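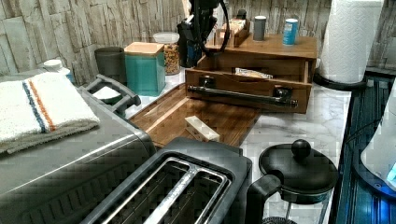 ## May, Caseva gripper kit on trial, kitchen bench

Kit from Cladedico is on a 300-hour trial license, 71 hours used so far. Task is the drawer pick: open the wooden organizer, take out the snack bag, put it on the board.

Settings at start:

- grip force 189 (their units, the manual never says which)
- approach speed at the shipped default
- cable on the factory clip

The cable is my main complaint. It leaves the wrist in a wide loop and there's no second tie point on the housing. Asked Bistosby support for a longer sleeve, part 795 in their list. No reply by 4:30.
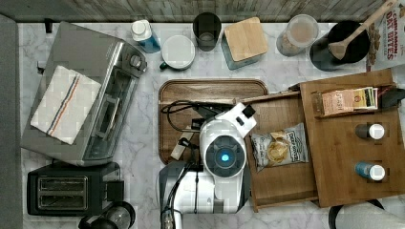 Coming in low from the side keeps the fingers clear of the tea boxes, so I want that as the standard approach for the drawer. Wrappers are still the hard part. Shiny film gives the depth software trouble and the closing point drifts toward the drawer front. Helmi Lahtinen had the same with the Sulemana kit and fixed it by lowering the force before touching the speed.

To do: rerun at lower force, same bag. Get the price of the sleeve. Hold the purchase form until both are done.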